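Jiltero Storage Bed: Owner's Guide
Section 4. Positioning, Mattress Fitting and First Use

This section applies once the frame has been assembled as described in Section 3 and all bolts have been tightened. 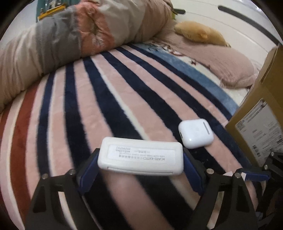
It covers the choice of position in the room, the fitting of the slatted base and mattress, the checks to be made before the bed is slept in, and the routine care required during the first weeks. It should be read in full before work begins. Two adults are needed for steps marked with the words "two persons".

4.1 Dimensions

All measurements are in millimetres and are taken at the widest point of the finished frame.

Overall length: 2,000
Overall width: 1,355
Height of headboard from floor: 1,011
Height of side rail from floor: 330

The measurements are the same for both finishes. Frames supplied with the Yoshida headboard differ in height only; the correct figure is printed on the sheet enclosed with that headboard.

4.2 Choosing a position

1. Measure the floor area before moving the frame. Allow enough room on at least one long side for a person to stand and lift the base without leaning.

2. Check that doors, drawers and wardrobe fronts open fully with the bed in place. The base rises at the foot end and needs clear space above it. Do not place the bed beneath a low shelf or a hanging lamp.

3. Keep the headboard a hand's width from any radiator. Long exposure to direct heat may dry out the timber and cause the joints to creak.

4. If the floor is uneven, identify the lowest corner and plan to use the levelling feet there. The feet are supplied in the bag marked C.

5. Where the bed is to stand on a hard floor, fit the felt pads at this stage. They cannot be fitted easily once the mattress is on.

Note: Carpets with a deep pile may hide a slope in the floor. Place a spirit level on the side rail, and check again after one week when the pile has settled under the weight.

CAUTION: Do not drag the frame. Dragging places a sideways load on the legs and may loosen the corner brackets. Lift from the side rails and never from the headboard. (Two persons.)

4.3 Levelling the frame

1. Place the spirit level across the head end, then across the foot end, then along each side rail.

2. Turn the levelling foot at the lowest corner anti-clockwise to raise it. Make small adjustments and check the level after each one.

3. Press down firmly on each corner in turn. If the frame rocks, one of the feet is not bearing on the floor. Lower that foot until it makes firm contact.

4. Check the centre leg last. It should touch the floor without lifting the centre rail. A centre leg that has been wound down too far will push the slats upwards and may be felt through the mattress.

5. Tighten the lock nut on each foot with the flat spanner.

4.4 Fitting the slatted base

1. Lay the two halves of the slatted base on the floor with the curved face of the slats uppermost.

2. Join the halves at the middle with the four short bolts. Leave the bolts finger-tight.

3. Lift the joined base on to the hinges at the head end. (Two persons.) One person should hold the foot end level while the other inserts the hinge pins.

4. Push each hinge pin through until the collar rests against the bracket. Secure it with a spring clip.

5. Lower the base gently on to the frame and check that it sits square. There should be an even gap along both side rails.

6. Tighten the four short bolts.

7. Raise the base by the strap at the foot end and fit the two gas struts. The thick end of each strut faces the floor.

CAUTION: The struts are matched to the weight of a mattress. Until a mattress is in place the base will rise quickly and will be hard to close. Do not stand over the foot end, and do not allow children or animals in the room while the struts are being fitted.

CAUTION: Never attempt to open, pierce or oil a gas strut. Struts that have lost pressure must be replaced as a pair.

4.5 Fitting the mattress

1. Remove all packing from the mattress. A mattress that has been rolled should be left flat in an aired room for the time stated by its maker.

2. Lift the mattress on to the base. (Two persons.) Do not kneel on the slats to pull it into place.

3. Centre the mattress between the side rails and bring the head end up to the headboard.

4. Fasten the retaining strap at the foot end. The strap prevents the mattress from sliding when the base is raised.

5. Raise and lower the base three times. It should rise steadily, stay open without being held, and close under light pressure from both hands.

Note: If the base will not stay open, the mattress may be too heavy for the struts supplied. Heavier struts can be ordered using the form in Section 9. If the base will not stay closed, the mattress is too light, and the upper strut fixings should be moved to the second set of holes.

4.6 Bedding

Bedding should be fitted only after the checks in 4.5 are complete. Fitted sheets must be deep enough to pass beneath the mattress without pulling up its corners. A sheet that is too tight will bow the mattress and leave a gap at the head end.

A mattress protector is recommended from the first night. It should be washed before use and dried completely. Electric blankets may be used with this bed, provided that the cable leaves the bed at the head end and cannot be caught when the base is raised or lowered. Switch off and unplug the blanket before opening the storage space.

Before raising the base, take everything off the bed other than the bedding itself. Books, spectacles, chargers and small cases will slide towards the headboard as the foot end rises, and may fall through the gap into the hinges.

4.7 Using the storage space

1. Open the base fully before placing anything inside. Do not work beneath a base that is partly raised.

2. Lay the two floor panels inside the frame with the smooth side up. The panels rest on the lower ledge and are not fixed.

3. Spread the contents evenly. Heavy items should go near the centre rail.

4. Keep all contents below the top of the side rails. Items that press against the slats will prevent the base from closing and may bend the struts.

5. Store only clean, fully dry bedding and clothing. Leave the base open for an hour once a month so that air can pass through the space.

CAUTION: The storage space is not to be used as a hiding place, a play area or a sleeping place for pets. Check that it is empty of people and animals each time before closing.

CAUTION: Keep fingers clear of the side rails when lowering the base. Use the strap or the front edge only.

4.8 Checks during the first weeks

Timber frames settle after assembly. The following checks should be made after the first week and again after the first month.

1. Remove the bedding and raise the base.

2. Test each corner bolt with the hexagonal key. Tighten any that move. Do not force a bolt that is already firm.

3. Check that all spring clips are in place on the hinge pins and struts.

4. Examine the slat holders along both sides. A slat that has slipped out of its holder should be bent gently by hand and pressed back in.

5. Check the lock nuts on the levelling feet.

6. Turn the mattress from head to foot, unless its maker instructs otherwise.

4.9 Common faults

The frame creaks when a person sits on one side.
Tighten the corner bolts on that side. If the sound continues, slacken the side rail bolts, press the rail down and tighten them again.

The base closes unevenly.
Check that both struts are fitted the same way round. Check also that nothing is trapped along the side rail.

The mattress moves towards one side.
The frame is not level. Repeat 4.3.

A slat has broken.
Stop using the bed until the slat has been replaced. Slats are sold singly and in sets.

The headboard moves when leaned upon.
Tighten the two large bolts behind the headboard. If the threads are worn, contact the service desk before using the bed again.

4.10 Service and spare parts

Spare parts are supplied through the Prekdale service desk. When writing, please give the frame number, which is stamped on the inner face of the left side rail, together with the place of purchase. Requests for struts and hinges are handled by Bernice Bawa. Questions on fitting should be addressed to Yaw Nyarko.

Parts made by other firms must not be fitted to the lifting base. Damage caused by such parts is not covered by the guarantee set out in Section 10.

Text of Section 4 revised July 2022. Checked by Afia Zakaria and Elisa Carbone.

Continue to Section 5, Fitting the Bedside Shelf.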